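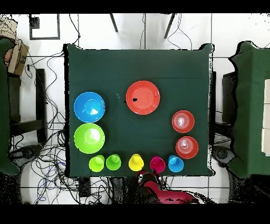 According to Phúc Đỗ, the arm is the easy part and the dishes are what break you. I got that warning within a minute of walking into the Zikstead workshop on Sunday, before I had found anywhere to put my coat.

The build is called Nastuvora. It is a red arm with a gripper, and its job is to set and clear a table of bright plastic dishes on a dark green cloth. It has been in progress for 13 months. The first plan, Phúc says, was to have it done by August. He did not say which one.

I had pictured a bench with a vise. Zikstead has green-covered tables on a white tile floor and more black cable than I would care to trip over, which I then did. Everyone was very nice about it -- nothing came unplugged.

Cups are the current argument. Phúc wants the gripper to take them by the rim. Châu, the rival build from across town, goes around the outside, and opinions on Châu were offered freely. A shallow plate is worse than either, and I heard over 20 minutes on the subject of plate edges.

Visitors can come by on Sundays until 3. Coffee is 99 cents on the honor system, and you wash your own mug. The arm is not rated for ceramic yet.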